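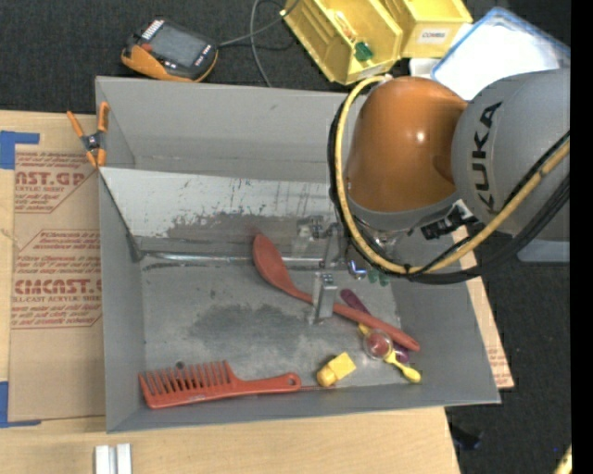

Slide 2: Where the 2,000 tags came from

Start with the numbers because people will ask. The parish hall in Clatport had a seed library of 2,000 packets when we took over the catalog. Every packet had a handwritten tag. The tags were written over 20 years by different people, so the same bean shows up under several names.

Say plainly that this talk is about labels and names. I am not a plant breeder and can't answer questions about crossing.

Slide 3: What a seed packet needs to say

Read the list out loud, slowly, people write it down.

Name of the variety as the grower knew it.
Name of the place it was grown.
Year of harvest.
Who to write to.

Then stop and say what is missing from most of ours. It's the year. Growers remember the name and forget the year. A tomato can sit for several years and still come up fine. Onion and parsnip lose most of their strength after a year or two, so a packet of parsnip with no date is close to useless to a borrower.

Slide 4: The Kendenach bean

This is the main story, give it time. Four minutes is fine.

We had 11 packets that looked like the same bean. Tan with a dark eye, flat on one side. The names on the tags were Kendenach, Kendenick, Old Kenny, Brown Eye, Aunt's Bean, and a few that could not be read. The first idea was to merge them all under one number. We did not do that, and I'm glad.

In April we planted a short row from each packet in the beds behind the hall. Nine rows were climbers. Two stayed low and never sent up a runner. If we had merged the packets, the two bush beans would have been lost in the mix after one season.

Pause here. Someone usually asks if the nine climbers are all the same thing. Answer: we don't know. The flowers were white on all of them and the pods came ready within the same week. We kept them apart in the jars and tied them together in the catalog with a "see also" note.

Slide 5: Keeping the old name

Rule we settled on: the name on the tag is never thrown out. It goes in its own column, spelled exactly the way it was written, mistakes and all. The catalog name goes in a second column.

Mention that this felt like double work for the first few weeks. It pays off when a grower phones and asks for Old Kenny. You can find it in a few seconds.

Don't get into the software here. If asked, it is a spreadsheet, and the Hodenero group uses the same layout, so we can swap sheets with them.

Slide 6: Drying and jars

Keep this short, it's a side topic.

Paper envelopes inside glass jars with a rubber seal. Dry the seed on a screen indoors, out of the sun. A bean is ready when it breaks under a hammer. If it squashes, it goes back on the screen for another week.

Label goes inside the envelope and on the outside. Ink fades and outside labels fall off - pencil holds up better than most pens.

Slide 7: What we got wrong

Be direct about this one.

We relabeled the squash shelf first, before we had the two-column rule. Some of the original tags went in the trash. There is one squash we now call Kassab, after the word on the box lid, and we can't say if that was a variety, a farm or a family. Three growers have given three answers.

We also sent out packets with no return slip that year. Very little seed came back. The slip is now stapled to the envelope and the return rate is much better. I don't have a good figure, so don't give one.

Slide 8: If you are starting one

Photograph every tag before you touch it, both sides.
Put the year on everything from day one.
Grow a small sample before you merge two names.
Ask the oldest growers first, and write down what they say in their own words.

Leave this slide up during questions. Handouts are on the table by the door, along with a few packets of the low-growing bean for anyone who will send some back in the fall.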